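**Breakfast in bed, minus the breakfast**

*August 2020*

GITTINS — The town's guest houses have had a thin summer, and the Samier Street Lodging House has responded in the way small hotels respond to most things, by changing the breakfast. As of this week there isn't one. There is a tray of fruit, and it goes to the bed.

Glenys Craddock, who has run the house for 36 years, closed the dining room in the spring and has been leaving toast outside doors ever since. The toast was not a success. It went cold on the landing, and one guest's terrier developed a route.

"I had seven rooms and one toaster," Craddock said. "By the time I got to the top floor I was handing out roof tiles."

The replacement is called the Bedside Market, a name she admits came to her before the idea did. Guests pick from whatever looked decent at the Jundau Road produce stand that morning, and the fruit goes up on a tray with raised sides, which Craddock considers the chief advance of the whole project. The old trays were flat. A plum on a flat tray, she said, is only visiting.

Oranges and plums have been the regulars so far. There is also, for reasons that come up at the front desk more than she would like, a carrot. It travels in its own bowl.

"People keep asking what the carrot is for," Craddock said. "It's for eating. I don't know what they do with carrots where they come from."

Then there is the matter of the sheet. Every delivery comes with a piece of pink plastic to be spread over the duvet before anything else touches it. The rule was brought in on the second day, following an episode with a nectarine in the back bedroom that Craddock would discuss only in outline. The duvet in question was white. It is now used to cover the lawn mower.

White bedding has been retired altogether. The family room now has a light blue duvet with cartoon airplanes and fruit on it, bought on sale at Zullier, the discount store by the bus station. Craddock says she chose it because the fruit in the pattern would hide the fruit that gets away. Her sister, consulted by phone, called it a child's duvet. It has since had more compliments than anything else in the building, including the view.

Not everyone has been won over. The guest book, which is kept on a string in the hall, contains nine remarks on the new arrangement. Most are polite. One reads "Where are the eggs" and is underlined twice. Another, from a couple who stayed three nights, praises the plums at some length and then asks whether it would be possible to have a knife.

It would not. Craddock tried knives on the first morning and found them in the beds on the second. Oranges are to be peeled by hand, over the plastic, and the peel goes back on the tray. A card on the nightstand explains the procedure. It has been rewritten twice and is getting shorter.

The outlay so far stands at $2,942, which covers trays, bowls, plastic, bedding and a new dolly for the stairs that does not work on stairs. Craddock expects to earn it back by February if bookings hold up, and possibly sooner if she can return the dolly. She has kept the receipt. The store has so far offered her a smaller dolly.

Room rates have not changed. Guests who want a hot breakfast are being pointed toward the diner on the corner, where the takeout window opens at seven and the line, according to several entries in the guest book, forms well before that. Craddock has eaten there herself twice this month and described the pancakes as fine.

She is already thinking about fall. Pears are likely. Grapes have been ruled out on the grounds that they roll, and that you don't find the last one until you change the mattress. Melon was tested on a quiet Tuesday in the front room and will not be discussed further.

Orders for the Bedside Market are taken at the desk until 9 the night before. Carrots are included unless refused in writing.
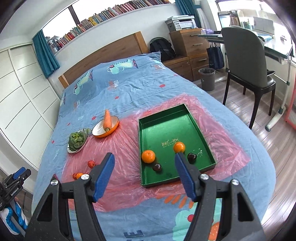
Oranges, plums and the carrot in its bowl, served on the airplane duvet with the pink plastic down.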